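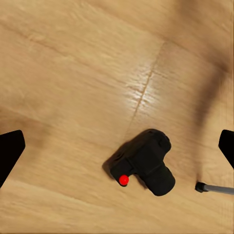

Recoating a Finished Wood Floor

A recoat adds one new layer of finish over an existing one. It restores sheen and fills light scuffs. It does not remove stains, deep scratches or gray wood, which call for a full sanding.

Before you start

Find out what is already on the floor. Water-based and oil-modified polyurethane can both be recoated. Wax cannot, and neither can most oil soaps until they are fully stripped. Rub a hidden corner with mineral spirits on a white rag – a yellow or brown smear usually means wax.

Step 1. Clean

Vacuum along the boards, then across them. Damp-mop with Brirkstead 202 or another residue-free cleaner and let the floor dry overnight.

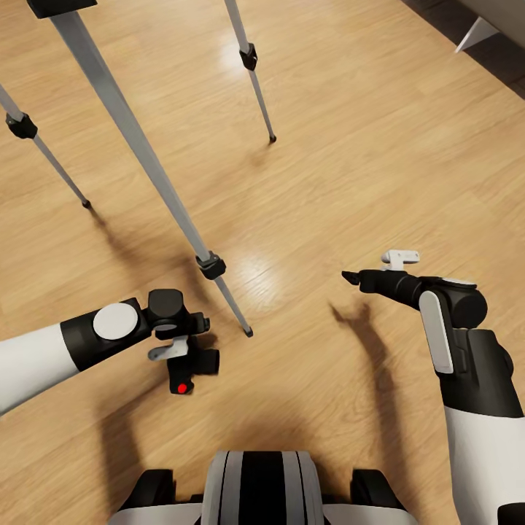 Step 2. Abrade

Fit a maroon pad to a buffer and work with the grain in overlapping passes. Stop when the old sheen is evenly dull. Edges and corners are done by hand with a 220-grit sanding sponge. Vacuum again and wipe with a dry microfiber cloth.

Step 3. Test

Coat a small patch in a closet and leave it for 24 hours. Press a coin edge across it. If the new film flakes, the old finish is contaminated and the job should stop here.

Step 4. Coat

Stir the finish, do not shake it. Pour a narrow line along the far wall and pull it with a T-bar toward the exit, keeping a wet edge. 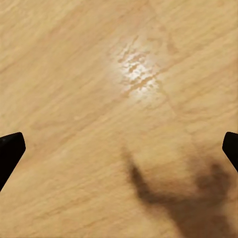
Do not go back over areas that have begun to set. Missed spots can be touched up after 3 hours, before the film is hard.

Socks are fine the next day. Keep rugs off for two weeks.

Text by Erzsébet Mészáros. Last revised in June.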